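Folding on the floor, and other July habits

Posted in: Home, Small flat life

I have a confession about the airing cupboard. Well, we call it the airing cupboard. It's a tall thing in the hall with the boiler in it and four slatted shelves, and since we moved to Urnside it has been the place where clean clothes go in and never come out in any state you'd want to be seen in. I opened it one evening at the start of July and a pillowcase fell on my head, followed by most of the winter tights. So that was my month sorted!

I'll say straight away that I am not a natural folder. My mum irons tea towels. I stuff. For years my method was to take everything off the airer in one big armful, drop it on the bed, feel bad about it at bedtime and move it to the chair. Then in the morning it went from the chair back to the bed. You could keep that going for a good week if you didn't run out of socks.

What changed is that we got the play mat for my sister's little one, who comes to us in the afternoons while she's on shift. It's one of those big foam ones, cream with cartoons all over, and it takes up pretty much the whole of the front room floor. I moaned about it for a fortnight (where am I meant to put the coffee table? answer: in the bedroom, where I walk into it) and now I wouldn't be without it, because it is the best folding surface I have ever had. It's soft on the knees, it wipes clean, and there's so much of it that I can make all my piles at once without one toppling into the other.

The piles

I do mine by where they're going to live, so there's a pile for the hall cupboard, a pile for the bedroom drawers and a pile for things that belong to my sister and have somehow ended up here. The last one is always the biggest. I've tried sorting by person and I've tried sorting by type, and both times I ended up walking round the flat with one vest in each hand.

Small things go nearest me. If I leave the small things till the end I get bored and they go back in the basket, and then it's odd socks until August.

Towels

Long edges together, then in half, then in thirds. The big blue bath sheets from Moltitz need an extra fold or they stick out over the shelf and stop the door shutting, and I only found that out after a lot of shoving. Flannels I don't fold at all. They live in a shoebox and they seem happy.

Fitted sheets

No. I've watched the videos. Anjani Yusof, who I used to share a house with, can do one in the air in front of you like a magician, corners tucked into corners, and she has shown me more times than is fair on her. Mine gets rolled into a sausage and put inside its own pillowcase with the rest of the set. It's tidy from the outside and that's all I'm asking of it.

T-shirts

I did go over to the standing-up method, where you fold them into little parcels and file them in the drawer like records. I was very sniffy about it beforehand and I've been completely won round. I can see every single one I own, which is how I found out I had been wearing the same few and ignoring the rest. 20 of them went in the charity bag, including the Flirkow fun run one that I never ran in. (I was doing the teas.)

The drawer came from Rondonuwu, the second-hand furniture place behind the station, and it sticks when it's damp out. You have to lift and pull. I keep meaning to rub a candle along the runners, so if anyone's tried that, do tell me whether it works or whether you just end up with waxy pants.

Long black things

These get a section to themselves as they are the bane of my life. Leggings, dark trousers, knitted sleeves, tights, anything long and black that turns into rope as soon as it's been through the wash. They all look the same in a heap, and I have more than once put away one leg of something and thought I'd done the lot.

The trick is to get them stretched out properly before you try to fold. Lay the thing out on the mat, take hold of both ends and pull until it's taut all the way along. You don't need to yank it. Knitted stuff especially wants a gentle hand or you'll end up with a jumper for an octopus. Once it's long and flat you can brush the fluff off, and then it's in half, in half again and on to the pile. On a pale mat you can spot every bit of lint as well, which is satisfying in a slightly grim way.

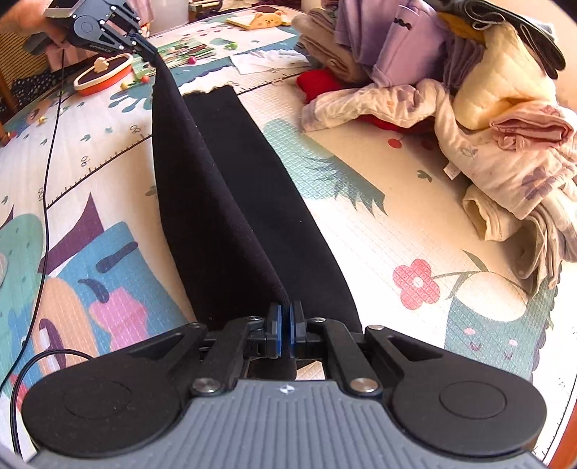 Putting it all away

I always used to fall down at this bit. Lovely piles, a cup of tea to celebrate, and then by teatime there'd been a small child through the middle of them on her tummy. So now I've got a rule that the kettle doesn't go on until the floor is clear. Hall cupboard first as it's the furthest from the biscuits.

The shelves have ended up as towels at the top, bedding under that, then table things and spare blankets, and the bottom one is for my sister to collect from. She hasn't yet. I've put a note on it.

Next up is the coat hooks, which are holding rather more than coats. I counted the carrier bags hanging off them last night and wished I hadn't bothered: 126, all stuffed one inside the other. If you know somewhere that takes them, leave me a comment. And yes, I still owe you the lentil recipe!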